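Cell 7 at Priswood gets a real maintenance routine

I spent most of a morning at the Priswood shop this month watching people look after a robot, and I had a better time than I expected to. Cell 7 is the two-armed folding cell, the one with the loud black-and-white walls, and since October it has been on a proper upkeep schedule instead of the old plan, where somebody went over it when it started acting up.

The schedule comes from Brirkov, the small outfit that put the cell together. They split the work by arm hours. Every 50 hours you get a quick pass over grippers, cables and tabletop, and every 200 hours you get the long one, with the mounting plates checked for tightness and both arms taken back through their zero positions. I sat in on a quick pass (I was promised coffee and a short visit, and got one of the two).

It starts with the power off and a flashlight. You follow the cable up each arm by hand, from the base to the wrist, feeling for spots where the jacket has gone stiff or flat. The zip ties matter more than I would've guessed! Pull one too tight and the cable can't slide when the elbow bends, leave it too loose and a loop can catch on the work. Any tie that fails gets snipped and replaced on the spot, and the clippings go straight in a cup so they don't end up down in the rails.

Then the fingers get wiped, the screws behind them get a turn with a little torque driver, and the power goes back on for a test with real cloth. Both arms have to come in over the same piece from opposite sides and hold it down together. 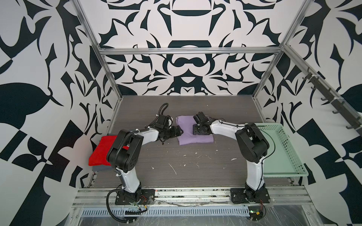
The test fold is my favorite part, because the arms are slow and careful about it and you start rooting for them. The crew runs the same fold over and over and writes down any grip that slips. If one side keeps missing, they check the finger alignment first and the software last. I asked why in that order and was told a crooked finger takes a few minutes to fix and a software hunt can eat the afternoon, so fair enough.

Lint is the big enemy. Cloth sheds, tape leaves crumbs, and all of it settles on the table where the wrist cameras are trying to find the edge of a towel or whatever they're folding. A pale speck on a gray table isn't much to you or me, but the crew would rather not have the cameras puzzling over it. The new checklist says to vacuum the tabletop at the end of every shift, then go over it with a barely damp cloth, and to do the slots in the front rail with a soft brush once a week. The brush job is the one people try to trade away - I saw it happen.

The camera check comes near the end. Somebody brings up the wrist view on a monitor, parks the open fingers over the fabric and compares the picture with a saved one from the last long service. If the fingertips have wandered in the view, either the camera bracket has shifted or a finger has, and the cell stays down until they know which.

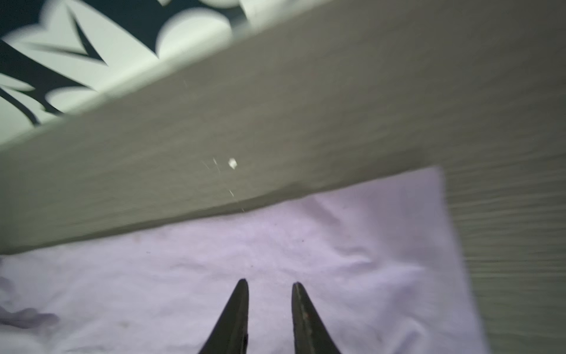 Jendard, on the evening crew, told me the camera check used to get skipped all the time, and that two of the worst weeks they had last spring came down to one bracket screw that had backed out a hair. The evening crew now does it first, before the cables, and would like the printed checklist changed to match. Brirkov is apparently fine with that.

The whole quick pass took 58 minutes the morning I was there, with one cable tie replaced on the left arm and nothing else to fix. The goal is to get it under 50 by the end of the winter, mostly by keeping the tools in a drawer at the cell so people quit walking across the building for a hex key.

Next up is the long service, and Cell 7 will be down for a full shift while they do it. If it goes well, the same schedule moves over to the sister cell at the Eze building. I've already asked if I can come watch the zeroing, and I'm bringing my own coffee.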